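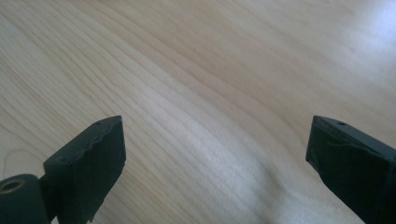 About Drivbridge

Drivbridge is a shared workshop in Akemmont for people who build robots for the fun of it, and we love what comes off the benches here. Some of our members solder for a living. Others had never held a hex key before they walked in, and a few months later they were arguing (happily!) about servo horns.

We started in a one-car garage with a secondhand 3D printer and a door that had to be propped open with a paint can. These days we have the ground floor of the old Mathur building, 890 square feet of it, with long benches, two printers, a drill press, a small lathe and a wall of drawers that is nearly labeled. Membership stands at 33, and there is room for more.

What we build

Mostly grippers and small arms, plus the odd rover. Our longest-running project is Brindero, a hand-held gripper that anyone can print, put together and use at the kitchen table. You hold it, you pick things up with it, and you find out very quickly what your fingers have been doing for you all these years. Two blocky fingers and a hinge sounds simple - then you try to lift a grape.

Brindero has been through a lot of versions. We've changed the hinge bushings, moved the screw holes, gone back, and moved them again. Pads are the part we talk about most. Soft ones grab beautifully and wear out fast, hard ones last and drop everything shiny, and every member has a favorite glue. The current parts cost $25 if you print the plastic yourself, and the drawings are free to copy from the binder by the door. Please write your changes in it, even the ones that failed. Those pages get read the most.

How it works here

Members have a key and can come in whenever they like. Saturday is open bench, from 10 in the morning until people get hungry, and visitors are welcome to bring a half-finished build, a box of parts or just a question. Kids can come with an adult. Safety glasses are on the hooks by the lathe.

We keep a spool of filament going for newcomers, up to 500 grams each, so a first gripper doesn't have to wait on an order. After that you bring your own, and any color will do.

If you've got an arm that shakes, a claw that won't close or an idea on the back of an envelope, come by and put it on the bench. We'd love to see it - the side door is the one that opens.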